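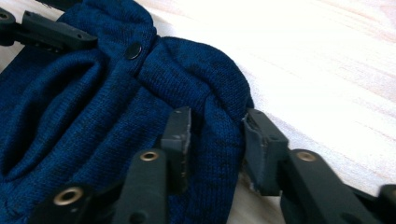 Walter Marulanda, Program Coordinator
Mon 12 April | 2 min read
Home Reports Grants Contact

The navy knits are the slow part of the Hadance clothing work. Dark specks show up on the blue, and each piece needs a look before it is folded on the pale table. We have 200 items to sort under this grant and 50 are finished.

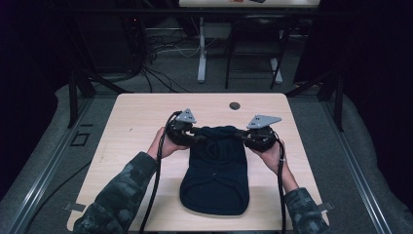
Folding rules are now written down, and Nhyira Ofori is training 5 people on them. The remaining funds cover 14 more sessions. Coats start in October.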